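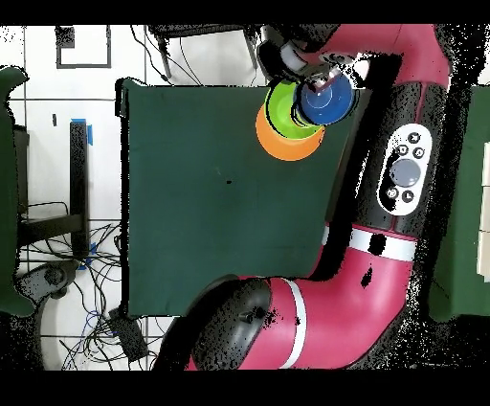 Yu-na Wang
Posts: 2,748
Put the biggest one down first and leave it alone. Most of the trouble with nesting sets comes from building the stack in your hand and then trying to set it down. And check the bottoms for a foot ring. If there is one, it has to sit flat inside the next piece or the whole thing leans.

tallcupboard
Posts: 1,547
Thanks. No foot ring on these, the bottoms are plain. It's the Flornura set, 6 pieces, each one a different color, smallest to largest. I want them as one stack on the shelf over the sink. My problem is the skipped size. If I leave out a middle piece, the small one slides to one side and the stack gets wider than the shelf allows.

marge_b
Then don't skip a size. I don't see the question.

tallcupboard
The question is what to do when one is in use. With six pieces there is usually one in the dishwasher.

pantryrow
I keep mine in two short stacks for that reason. Three large, three small. If one is missing it only affects its own stack. Takes up more shelf but you don't have to lift five bowls to get at the bottom one.

marge_b
Two stacks defeats the point of a nesting set. You paid for something that fits in the space of one bowl.

pantryrow
I paid for bowls. I use the orange one every day and I'm not unpacking a tower for it.

tallcupboard
I tried both ways on the green cloth before doing anything to the shelf. Big ones together first, small ones separate.
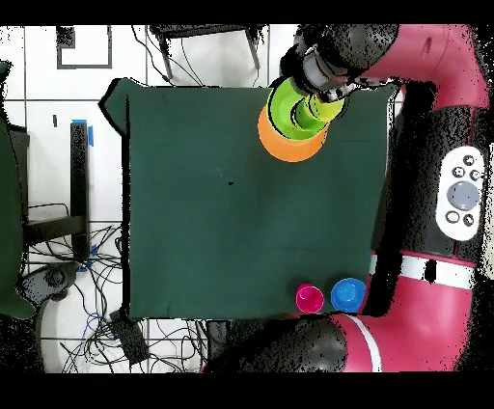 Orange with the two greens inside it. Magenta and blue at the corner of the cloth.

Yu-na Wang
The large group looks like a sensible split to me. Measure the height from the shelf to the rim of the top piece, not from the rim of the orange one. People forget the top piece can stick up.

oldlinen
Slightly off topic, but do they jam? I had a Maeng set that locked together if I put them away damp. I had to run warm water on the outside to get them apart. Since then I put a square of paper towel between each.

marge_b
Dry them first. Paper towel between plastic bowls is a waste of paper towel.

oldlinen
I did dry them. They were dry to the touch and they still stuck. It was a tight fit all the way down, probably a worse design than the Flornura.

tallcupboard
No jamming so far. The sizes are far enough apart that there's play between them, and that's the other half of my problem. Blue goes in over the green and never finds the middle by itself. 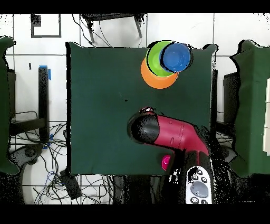 I can center them by hand, but one bump of the cupboard door and they're off again. So I think I'll go with the two stacks and move the Triltholm pitcher to the lower shelf to make room. That leaves the small stack by the door, where a bit of sliding won't matter.

marge_b
I'd still do one stack and put the pitcher somewhere else anyway.

pantryrow
Put a piece of shelf liner under each stack. It won't stop the top ones moving but the bottom one will stay put.

tallcupboard
I have some left from the drawers. Will cut it tonight.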